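The Bultamia Workbench Gallery

We've been meaning to put up a page like this since October, when the shelves at Bultamia finally went in and everything we own had to come out of its boxes at once. If you've ever moved a workshop, even a small one, you'll know how it goes – you go looking for one screwdriver and end up spending the whole evening with a drawer of odds and ends you'd forgotten you loved. So pour yourself something nice, take your time, and have a look around the tabletop with us.

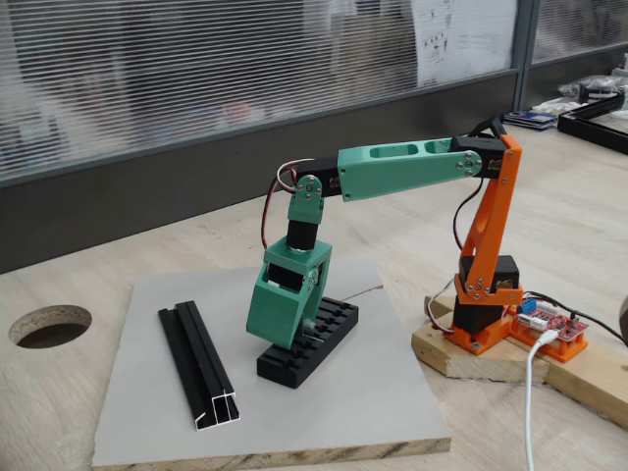
Black slotted holder and a length of aluminum profile on the gray-topped board.

The board is one of our favorite things on the bench, a plywood panel with a gray laminate top, and we like that you can still see the layers of wood along the front edge. We have 2 boards like it, and the other lives over at Markis with the paint jars. The profile came from a batch of 25 offcuts we bought for next to nothing, and we're still finding uses for them (a shelf bracket, a towel rail, one very sturdy bookend!). More pictures will go up once the Lie corner is tidy enough to show.

Page last updated 4 May 2023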